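Refinishing a galvanized double wash tub – strip it or paint over?

prollel_fan2383
I picked up an old two-compartment metal sink at an estate sale in Moltville and want to use it on the patio as a planter on one side and a drinks cooler on the other. The coating has worn through in places and I can see dark gray patches. A guy at the hardware store told me to sand the whole thing to bare metal and use an epoxy kit. Another site says to leave it alone. It doesn't leak as far as I know. Which is it?

edalent
Don't sand it to bare metal. If it's galvanized, the zinc is what keeps it from rusting, and zinc dust is bad to breathe. Dark gray is often just weathered zinc. Rust is orange or brown.

What I would do is wash it with dish soap, then wipe it down with white vinegar, rinse and let it dry overnight. Scuff any glossy spots by hand with a 400 grit pad, used wet so there's no dust.
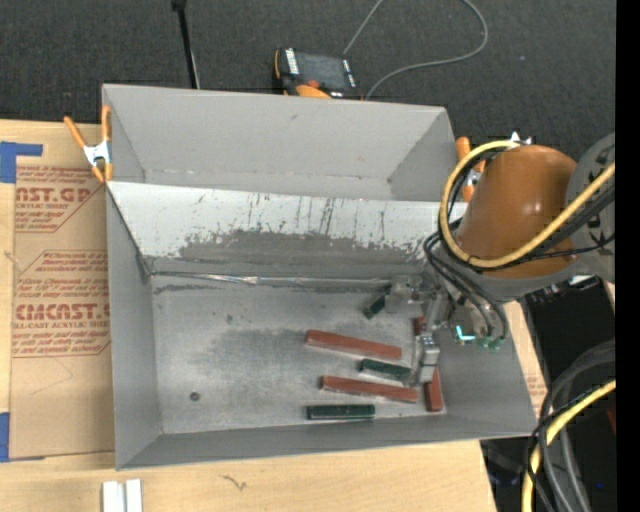 After that, use a primer made for galvanized metal. Regular oil-based paint will peel off in sheets within a year or so. Two thin coats of primer, then whatever outdoor topcoat you like. I did one this way in November in an unheated garage and it took forever to cure, so wait for warm weather if you can.

For the planter side, you need drainage. For the cooler side, get a plastic liner – old solder can have lead in it, and you don't want ice for drinks sitting on that.

cassim_south
Just buy a new one. Mine is from 2000 and still fine.

moltville_mike
Agree with the first answer. Fill it and leave it overnight before you paint anything. Mine had a slow leak at the seam and I only found it after the second coat.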